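# Preparing a Household Contents Record for Small Valuables

Issued by the Niltbridge Residents' Advice Office
Revised 28 October 2021

A household contents record is a written list of what a home contains, kept with supporting papers. Insurers, executors and moving companies may all ask to see one. The guidance below covers small personal items such as jewelry, watches, keepsakes and coins, which are easily left off a general list. Residents who need help with furniture or appliances should ask for the companion sheet.
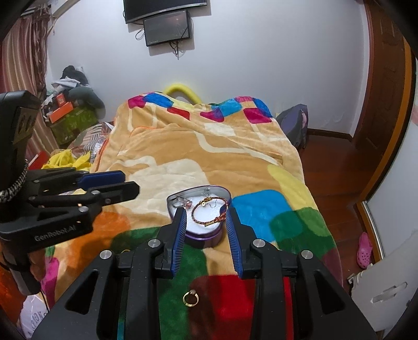
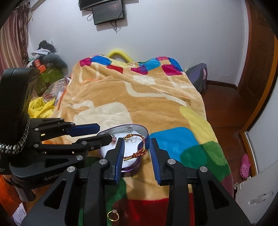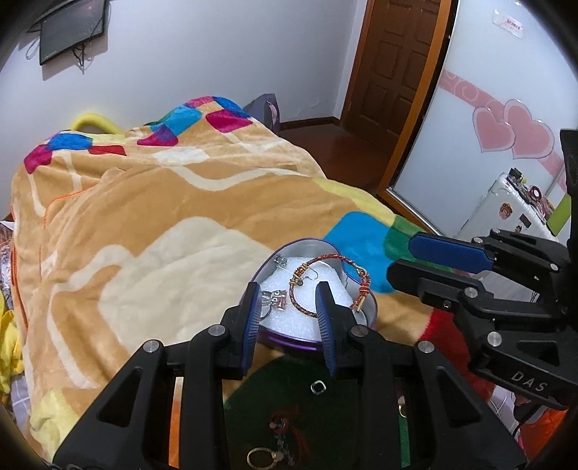 ## Before You Begin

Set aside one room at a time. Gather the following:

- a notebook or a simple spreadsheet
- a soft cloth and a well-lit surface
- a ruler marked in inches
- any receipts, appraisals or gift letters already in the home
- envelopes or a folder with separate pockets

Read the contents section of your insurance policy before making the first entry. Many policies set a limit for any single article that has not been named in advance. If your policy sets that limit at $400, for instance, an article worth more than this may need its own line on the policy schedule. Write the limit on the first page of your record.

## Step 1: Assign Reference Numbers

Give every article its own number and do not reuse a number when something is sold or given away. A plain running series is sufficient. Pairs, such as earrings or cuff links, share one number. If one of a pair has been lost, say so in the entry.

Do not write on the article or attach adhesive labels to it. A paper tag on cotton thread may be used where the piece is strong enough to bear it.

## Step 2: Write the Entry

Each entry should contain:

1. The reference number
2. The type of article
3. Materials, where known
4. Length, width or ring size
5. Marks, initials or engraving
6. How and when the article came to you
7. Price paid or appraised value, with the year
8. Where it is normally kept

Use "material not known" where there is doubt. A yellow metal should be entered as "yellow metal" until a jeweler has tested it. A claim may be delayed when a record says "gold" and the receipt does not.

A completed entry might read as follows:

> **No. 85.** Brooch, oval, yellow metal with green stone, material not known. Length 1.5 inches. Initials T.V. on reverse. Gift from an aunt. Not appraised. Kept in the top drawer of the bedroom dresser.

Articles of little money value may be entered as a group – "assorted cord bracelets, one box" is acceptable. Items with family meaning deserve a separate entry whatever their price, as these are often the ones relatives ask about when an estate is settled.

## Step 3: Add Supporting Papers

Write the reference number in pencil on the back of each receipt and place it in the folder. Thermal paper receipts fade, and a photocopy should be made at the earliest chance. Where no receipt exists, a short signed note stating how the article was acquired may be kept in its place.

An appraisal should name the appraiser, the date and the purpose. Insurance value and resale value are different figures. The two should never be added together or averaged.

## Step 4: Total the Record

Enter the named articles and the grouped articles in separate columns. In a record with named articles valued at $2484 and a full total of $3647, the difference of $1163 represents the grouped entries. Compare both figures with your policy. If the full total exceeds your cover for valuables, contact the insurer in writing and keep the reply with the record.

## Step 5: Store and Review

Keep one copy at home and one elsewhere, either with a trusted relative or in a bank deposit box. The second copy should not be kept in the same building as the articles it lists.

Review the record each August. Cross out disposed articles with a single line so that the entry remains readable, and write the date and the word "sold," "given" or "lost" beside it.

## Further Help

Blank record sheets may be collected from the front desk. Questions on wording may be sent to Nestor Sarmiento, and questions on estates to Tineke Vanhove. The office does not value articles and cannot recommend a particular jeweler.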